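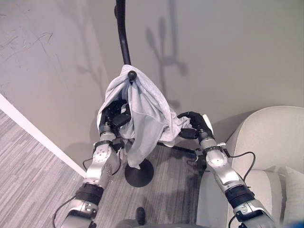 Journal de résidence : troisième entrée, août 2021

La résidence d'archives textiles de la maison Willden est entrée dans sa troisième semaine. Le présent journal rend compte, comme les précédents, de l'avancement du récolement, des décisions prises au sujet des pièces et des questions laissées ouvertes. Il est tenu par la direction de la résidence et relu par Aušra Grigaitė, responsable du fonds.

La matinée a été consacrée à la fin de la travée nord. Les boîtes du legs Polishchuk y étaient rangées depuis leur entrée dans la maison, sans que leur contenu ait jamais été confronté au registre d'origine. Le récolement en établit désormais le nombre exact à 117 pièces, essentiellement du linge de table et du linge de toilette tissé au début du siècle dernier. Le registre en annonçait davantage. Les lignes restées sans correspondance ont été reportées sur une feuille distincte, et aucune pièce ne sera déclarée manquante avant l'examen de la réserve basse.

Une difficulté de vocabulaire a retenu l'équipe plus longtemps que prévu. Le registre emploie indifféremment les termes « essuie-mains », « touaille » et « serviette », parfois pour des pièces de mêmes dimensions et de même armure. Mme Grigaitė a proposé de conserver la désignation ancienne entre guillemets, dans un champ séparé, et d'adopter pour la fiche un terme unique fondé sur les mesures. Cette règle a été retenue à compter de ce jour. Les fiches déjà saisies seront reprises en fin de campagne.

L'après-midi, il a été procédé à l'examen des nids d'abeille. Ces toiles, dont le relief tient à l'alternance de flottés longs et courts, supportent mal le pliage prolongé : les arêtes s'écrasent le long du pli et ne se relèvent qu'en partie. Sur 22 pièces de cette armure, la plupart présentent une marque centrale nette, certaines une seconde marque perpendiculaire. Il a été décidé de les rouler sur tube, avec intercalaire de papier neutre, et de renoncer aux boîtes plates pour l'ensemble du groupe. La commande de tubes a été adressée à la société Akside ; le délai annoncé en juillet n'a pas été confirmé.

Deux serviettes portent un monogramme brodé au point de croix, au fil rouge, dans un angle. Le monogramme ne correspond à aucun des noms cités dans l'acte de legs. Il pourrait s'agir de pièces de trousseau passées d'une famille à l'autre, usage fréquent dans la région, ou d'achats d'occasion. Le dossier de correspondance sera relu dans ce sens. On s'abstiendra d'ici là de toute attribution dans la base.

La température de la réserve est demeurée stable. L'humidité a monté en milieu de journée, après l'ouverture prolongée de la porte donnant sur la cour, et il est rappelé que cette porte doit rester fermée pendant les manipulations. Le relevé de l'appareil est joint au classeur bleu.

La question de l'exposition d'automne a été abordée en fin de séance. La salle Ternora peut recevoir les vitrines basses, mais son éclairage dépasse le niveau souhaitable pour les cotons teints. Une présentation par rotation a été évoquée, avec un changement de pièces à mi-parcours. Mme Grigaitė y est favorable, sous réserve que les textes soient rédigés pour les deux accrochages dès le départ. Le budget réservé à l'impression des cartels s'élève à 300 euros, et celui de l'aménagement à 4000 euros ; aucun dépassement ne sera accordé.

Il convient enfin de consigner une observation faite au cours du dépliage. Au revers d'une grande touaille a été trouvée une étiquette de blanchisserie cousue à la main, dont l'encre est encore lisible par endroits. On y distingue le début d'un mot et un chiffre. L'étiquette a été laissée en place et photographiée en lumière rasante. Elle constitue à ce jour la seule indication directe sur l'entretien de ces pièces avant leur entrée dans le fonds, et la direction souhaite qu'une recherche soit engagée dans les annuaires commerciaux conservés à la bibliothèque.

Demain : reprise de la travée sud, à partir de la boîte de nappes damassées. Vérifier au préalable la provision de gants et de papier neutre, et demander à la bibliothèque l'heure de consultation des annuaires.

Maison Willden, résidence d'archives textiles | Contact | © 2021 Tous droits réservés | Haut de page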